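Desk Drawer Amnesty: A Small Gallery

Every August the Irnbridge office empties its desk drawers onto a table and tries to put them back in better order. The circular asks us to keep what we use and give up the rest. By that standard we should own one pen each. The supply cupboard, meanwhile, has over 100 highlighters in it, and the Tonen order form still offers a discount if you take 500.

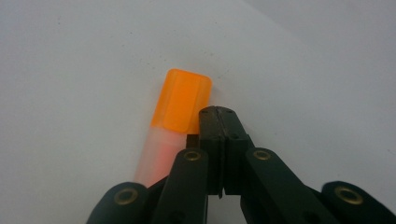 Orange highlighter, cap on. Awaiting a verdict.

The rule for highlighters is one line on scrap paper. If it squeaks, it goes. If it leaves a stripe you can see from arm's length, it stays, and somebody has to admit to wanting it. Orange is always the last color to be claimed. Yellow disappears before the coffee is made, and pink has a following on the second floor that I have learned to leave alone.

White paper is the best thing to sort on, and it flatters nothing. Every speck of drawer dust gets its moment.

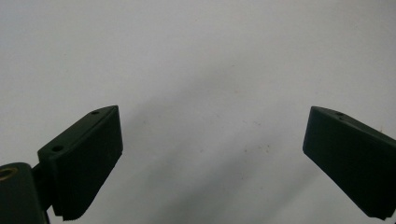
Page last changed: August, 4:40 p.m.

A bare stretch of white, dust included. I have come to like this view more than any tidy drawer, and I would happily have gone home at this point. The Mustov branch claims to finish its whole sort in 40 minutes. The Mustov branch also has no drawers, only shelves, and I feel this should be mentioned whenever the subject comes up.

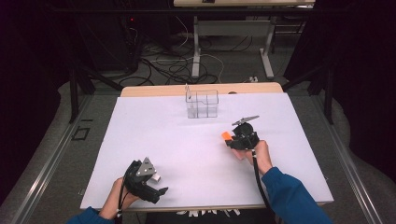

Clear organizer at the back, small orange item in a gripper.

The see-through container with the dividers is the star of the table. Its great virtue is that you can see what you've done. Its great fault is the same. Last year's opaque box from Gavrilă held 13 dead batteries and a key to something, and we all thought it looked very neat.
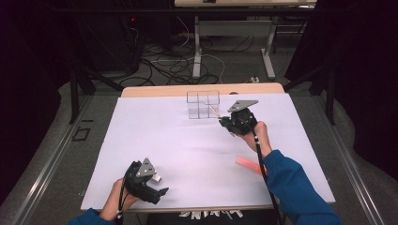

Page and captions by the office supplies coordinator, Irnbridge

A pale stick angled toward the container, an orange-red one lying off to the side, and a little white cube that has no category. I put the cube under "miscellaneous," a section I had sworn to abolish in the spring. It now has its own label.

Unclaimed items stay by the printer until the end of the month. After that they go back in a drawer, and we'll see them again next August.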